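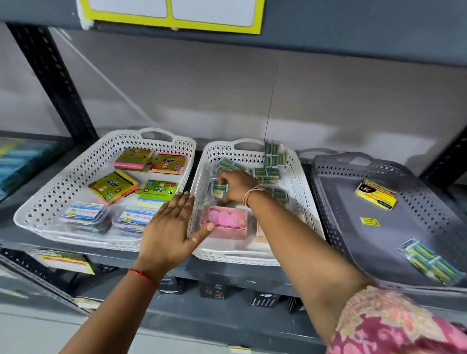

To: Birinley Neighbors list
Subject: Re: Swap shelf at the Lazaridis Street hall

On Tuesday a list member wrote:
> Could we PLEASE agree on what the swap shelf is for? Last month I
> brought in 8 good jigsaws and went home with a fondue set. I don't
> know how. Also, who is leaving the encyclopedias?

The encyclopedias are mine. I had hoped to get through September before anyone asked.

They are the Travudine set, missing volume 4, so if your interests run from Bendik to Bulgaria you'll have to go elsewhere. I paid 200 for them years ago and have since moved them between three apartments without opening one. 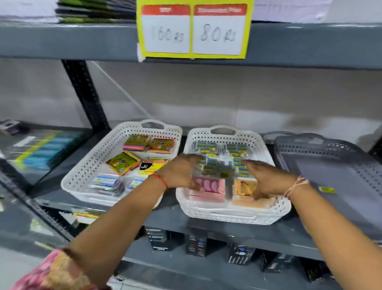
On the larger question, I'd suggest we keep it loose. The last time this list drew up rules it was for the bike rack, and the thread ran to 900 messages and a poem. Take what you'll use, bring what works, and carry your own leftovers home at closing. I'll go first and collect the encyclopedias by Friday.

The fondue set was also mine. Please don't bring it back.

Recent in this list:
Re: Re: Re: Bike rack
Found: one ski
Hall heating, again
Jigsaw, possibly complete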